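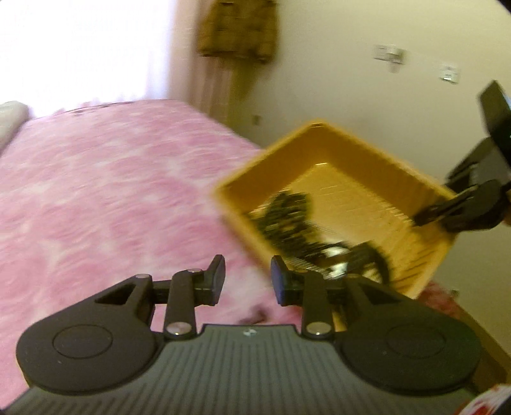 Marit Vaskelien
Doctoral researcher, Household Objects Group, Tundesano

4.2 Open trays and mixed contents

In the previous section we treated boxes which were made for jewellery. We now turn to the open containers, that is, trays, saucers and lids without any inner division. They were present in 62 of the 143 households which answered the second part of the questionnaire. In the pilot study in Diekmann we had grouped them together with bowls, but this was not a good decision. A bowl hides what lies at its bottom, and a tray shows nearly everything, also to a visitor.

The first observation concerns what is kept together. A strand of beads, a necklace, a wristwatch and a bracelet are usually sold in different shops and worn on different occasions. In the tray they become one group. When we asked respondents to name this group, many of them used only the word "things", or "my bits". We keep the term mixed contents, as it was proposed in the Fledetti inventory, although the inventory used it for drawers.

The second observation concerns tangling. Long strands loop over themselves and hold the smaller pieces, so that it is difficult to take one piece without lifting the others. Several respondents described that they carry the whole tray to the bed, sort it there, and bring it back to its usual place. The bed was preferred to the table by most of those who sort at all. It is wide and soft, and a bead which falls on it does not roll far. On the other hand, a thick blanket can hide a small earring very well, and two households reported a loss of this kind.

Figure 3 gives a typical case of mixed contents. The dark green beads and the small white pearls lie in the same heap, and the watch is near the middle of it. The tray is of plastic and has a flat rim, and the floor carries a small recycling symbol. We note this mark because in our coding sheet the material of the container is entered separately from its contents, and a moulded mark makes the entry easier to check.

Figure 3. Mixed contents in a gold-coloured plastic tray, placed partly on the bed and partly over the edge of the wooden bed frame.

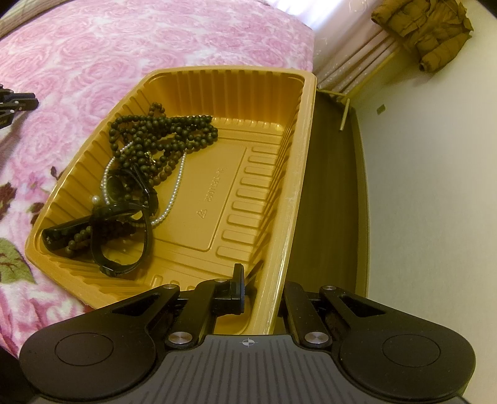
One respondent in Oltunell did not agree with our word "tangled" and wrote in the margin of the questionnaire that her beads were resting, that she knew exactly where each end was, and that a box with small compartments would only make her forget what she owned.

Comments of this kind were given by 13 respondents. We did not expect them when the questions were prepared, and there was no code for them. For the present analysis they are entered as "order known to owner". This code is not fully satisfying, as it depends on the statement of the owner alone and we had no means to test it. In the interviews planned for July we will ask the participants to find one named piece in their own tray, and we will write down which other pieces they have to move.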